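I keep getting told that I'm sleeping on the wrong thread count. Last month it was a coworker, before that it was an ad that followed me through every web page I opened for 18 days. The ad was for a place called Wondon, which sells one set of sheets in four colors and talks about them the way other companies talk about surgery. Long fibers. Night-time skin recovery. A "sleep score" of some kind, with no word on who was keeping score.

I'm not against good sheets. I'm against being told a number and having to take it on faith. A while back I stood in the bedding aisle at Nembridge and read the back of every package they had. Some counted the threads going each way, fine, and one had a big figure on the front and a tiny line on the back about "multi-ply yarn." As I understand it, that means a seller can twist thin threads together and count each one. By that kind of math I could claim a lot more rooms in my house.

So I bought 2 sets. One was the cheapest cotton they had, and the other was from Ullach and cost about as much as a car repair. I used each for a month, washed them on the same cycle and tried to keep an open mind, which I'm not great at.

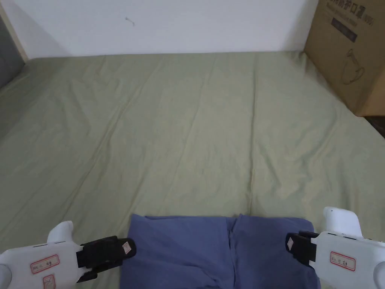 The expensive set was nicer for the first week. I'll give it that. It had a smooth, heavy feel and I did think about it when I got into bed. By the third wash I had stopped thinking about it. The cheap set started out stiff, got softer, and then held there. If you had swapped them on me in the dark at the end of the month I doubt I'd have caught you.

What did make a difference was the fit. The Ullach bottom sheet kept popping off one corner because the pockets are shallow, and I woke up at 2 in the morning more than once with bare mattress under my shoulder. None of the glowing reviews brought that up. I wonder how many of those people had slept on the thing before they typed.

I do want to hear from anyone who has had the same set for 10 years or more, whatever the brand. I don't care how it felt out of the package. Tell me if the elastic is still alive.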